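Winter squash storage

Winter squash storage is the practice of keeping mature pumpkins and squashes through the cold months without canning, drying or freezing them. The fruits are picked when fully ripe, left to harden, and then held in a cool, dry room. Before home freezers became common, stored squash was one of the few fresh vegetables many farm households had in late winter.

Harvest and curing

Fruits meant for storage are cut when the rind resists a fingernail and the stem has begun to turn corky. Growers leave a short piece of stem attached, as rot often enters where a stem has snapped off. Fruits touched by hard frost keep poorly and are normally eaten first.

Curing follows harvest. The squashes are set in a warm, airy place for a week or more, during which the rind toughens and small scratches seal over. Acorn types are usually not cured, as warmth shortens their storage life. 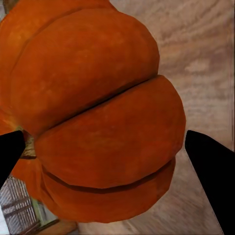

What happens if squash is stored too cold?
The flesh suffers chilling injury, which shows up as sunken spots on the rind and leads to decay once the fruit is brought back to a warmer room.

Storage houses

In the Draltau valley, squash was kept in low stone sheds with slatted shelves and a vent at each end. The village of Huvska had 62 such sheds at one time, most of them shared between 2 families. The largest, the Kütt shed, could hold 634 fruits in a single layer. Fruits were turned during the winter, and any with soft spots were taken out – usually for animal feed.

The historian Ott Baranauskienė described the sheds in a study of valley farming. She noted that families marked their shelves with notches and that disputes over shelf space were often settled by the shed's owner.

Varieties

Keeping time differs by type. Acorn squash lasts one to two months, while butternut and Hubbard types may last several. The Drisier, a gray-skinned local squash, was valued for staying firm for up to 200 days. Seed collector So-ying Lo listed it among the valley's rarer varieties in February 2026. It is still grown in a few gardens in Huvska, mainly for soup.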